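The Gajewski Oranges

My aunt left me the house in Trurkari and 13 orange trees, which the solicitor described as a going concern. I had my doubts. I had met my aunt.

Ivana Cáceres came up the track in September to tell me about the trees. She had the next farm along and a hat I took to be a sales technique.

"They won't fruit for a stranger," she said. "Your aunt sat with them every evening. She told them the news."

"And if I don't?"

"Then they sulk."

I asked what they would cost me to unsulk. She looked hurt. There was a man in the village, she said, old Gajewski, who could introduce me to them properly for 2000, and he took cash. I said I would think about it, and thought about it for as long as it took her to reach the gate.

I watered them. I read two books on citrus, which disagreed. By the time the nights turned cold there was a great deal of leaf and not one flower, and Ivana had stopped waving.

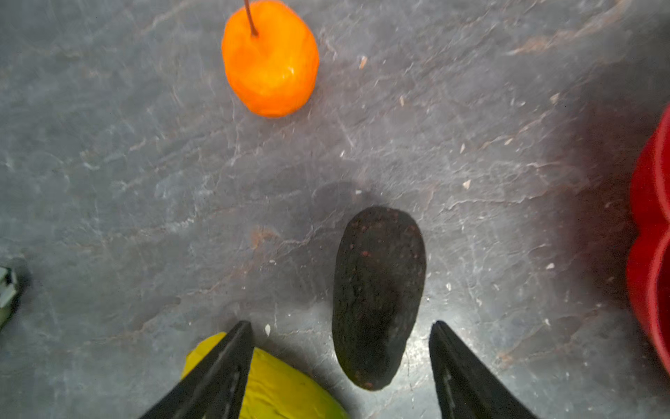 An orange fruit on grey.

It was there on the slab by the back door one morning, a single orange, and I knew at once that somebody had put it there. I walked down and checked the trees. Nothing. Ivana, then, or Gajewski drumming up trade.

I left it where it was for a week – I wasn't going to be seen falling for it. Then one evening I carried a chair down to the trees, purely to watch the track and catch whoever it was.

It got dark slowly. Nobody came. I had the paper with me from the bus, and there was a piece in it about the ferry at Iseo, and it was such a stupid piece that I read a bit of it out loud.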